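The Cell That Never Needs Oil

Mar 16, 2026

Flurina Fuchs keeps a maintenance log for a robot cell that has no bolts. She fills it in every morning with a ballpoint pen, in a ring binder with grease on the cover. The grease is from her bicycle.

The cell is called Eder. It consists of an arm, a gripper, a table and a chain, and it lives inside a simulator named Guleck on a computer under her desk at Duvotora, a small outfit above a dry cleaner in Bruklow. Its job is to handle the chain. Her job is to keep it in a condition where handling the chain means something.

"People hear 'simulated' and think it looks after itself," she says. "It does wear. It just wears differently. Somebody updates a library and suddenly your gripper weighs as much as a piano."

I ask whether that has happened. She turns back a few pages in the binder and puts her finger on an entry from September. It reads, in full, "Piano."

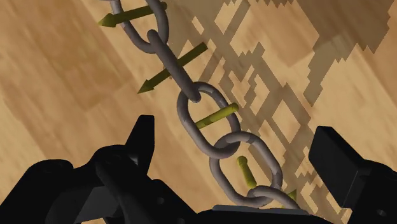
Chains are the worst thing you can put in a simulator, according to Fuchs, and she has tried soup. Every link touches its neighbors, every touch has to be worked out, and a small mistake at one end arrives at the other with interest. Eder's physics runs at 700 steps a second, a number she got to by starting low and raising it until the links stopped passing through one another. The drawing side gets far less attention. The shadow on the wood has edges like a staircase, and the links themselves are a plain, even gray that no hardware store would own up to. "I could have nice shadows," she says. "Then I'd have a slow cell with nice shadows."

The morning check takes her 20 minutes. First she loads the cell with the arm parked and does nothing at all. The chain should lie still on the table. If it shivers, the contact settings are off, and she goes no further until it quits. Then she closes the gripper on a plain block and reads the force at each finger. Then the same on a single link. Only after that does the whole chain come back, and she lifts one end and lets it hang.

"Hanging is the honest test. If the links stretch apart up there, I've been fooling myself on the table."

The settings file is 196 lines long, of which she reckons 12 are worth touching. The rest she describes as furniture. She won't let anyone change two values in the same run, and there's a sheet taped to the monitor that says so, with the word "two" underlined hard enough to tear the paper.

What breaks most often? Friction, she says, before I've finished asking. Set it low and the link squirts out of the fingers like wet soap. Set it high and the gripper can pick things up by leaning on them, a gift no real gripper has been given. For one cheerful week Eder never dropped a thing, and everyone in the office was delighted except her. She found a misplaced decimal point. The success rate went down and so did the mood. 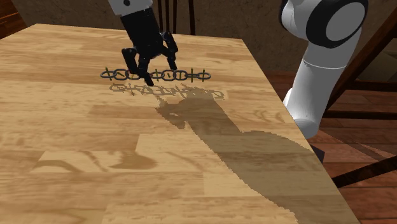
Leopold Sutter thinks she is too strict about all of it. A cell that gets reset to the same clean state every morning, he argues, teaches you how to work on clean mornings, and he would let the friction wander a little between runs and stop polishing. Fuchs has heard this before. She doesn't disagree as much as she'd like to.

"Fine, let it wander," she says. "But I want to know where it wandered from."

So there is now a second settings file, in which a few values are allowed to drift within limits she picked and he considers stingy. It is run in the afternoons. The binder has a separate tab for it, labeled "Leopold's weather."

Repairs, when they come, are mostly a matter of going backward. She keeps a copy of the cell from every day it passed the check, and when something goes wrong she loads the older ones in turn until the trouble disappears. Then she compares the two neighbors line by line. It's slow, and there is nothing to hit with a hammer, a thing she says she misses more than she expected to.

I ask her if she ever gets fond of the machine, given that there isn't one.

"I said good night to it once," she says. "It was still running, and I thought it would be rude." Then she goes back to the chain, which has started to shiver, and writes down the time.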